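How to Budget for a Bin-Picking Cell Without Fooling Yourself 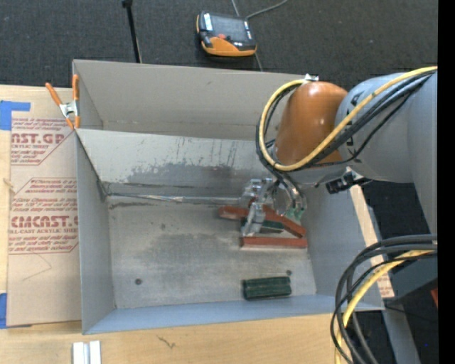
Small block picking from a gray bin, with acrylic sheet still in its printed paper on the left.

Posted July 28, 2018

Every quote for a bin-picking cell starts with the arm, and the arm is the line you should worry about least. Its price is printed somewhere. The rest of the cell has a price too, but you have to go looking for it, and the seller has no great reason to help you look.

We went through this in April at our shop in Evville. I had three vendors in, I sat through the demos, and I came away trusting one page out of all the paper they left. What follows is the order I'd do it in now.

Step 1. Write down the part before you call anyone

Put your real parts in a box and mail them. Sotura did its demo with its own parts, all the same shape, nicely spread out. Ours come in tangled, and some of them end up against a wall or half under another one. A system that handles the first case may choke on the second. If the vendor won't test your parts, you can stop reading the brochure.

Step 2. Split the quote into four piles

Ask for the arm and controller, the gripper, the vision, and everything else as separate totals. Memon sent us a single figure and called it turnkey. When we made them break it out, "everything else" was 37 percent of the money. It covered cables, hoses, brackets, the table, guarding and a line called integration that took two phone calls to explain.

Step 3. Price the cables and the air

Look at any working cell and see how much of it is stuff hanging off the arm. Cable bundles get dragged through every move the wrist makes, and they wear. Budget a full spare set on day one. Ask who routes them, who replaces them, and how long the cell is down while that happens. Get the answer in hours, in writing.

Step 4. Don't buy the fancy bin yet

Vendors like to sell a machined tote with a matching fixture. Arkex wanted 19 percent of the gripper price for one, which I still find funny. You can learn most of what you need with a plain bin, a clamp and some sheet stock. Bins get scuffed and scratched whatever you pay for them. Spend the money after you know the size, the wall height and where the gripper bumps into the sides.

Corners deserve their own test. Ask for a run where every part starts against a wall, and watch how many are left at the end.

Step 5. Count your own hours

This is where most budgets go wrong, mine included. Somebody has to teach points, jog the arm, clear the jams and call support. We planned for 2 weeks of one technician's time. If you have never owned a robot, I would not believe any plan that short – and I wrote ours.

Step 6. Tie the last payment to a test you wrote

Hold back 23 percent until the cell passes on your floor, with your parts and your people. The test should give a run length, a number of allowed stops, and say what counts as a stop. A person reaching in to nudge a part counts. Vendors will argue about that one, so settle it before you sign.

Step 7. Compare it with doing nothing

Take the full total, including spares and your own labor, and set it next to what the job costs today. Use the cycle time from your test and ignore the one on the data sheet. If the numbers only work at the data sheet speed, keep your money and ask again next year.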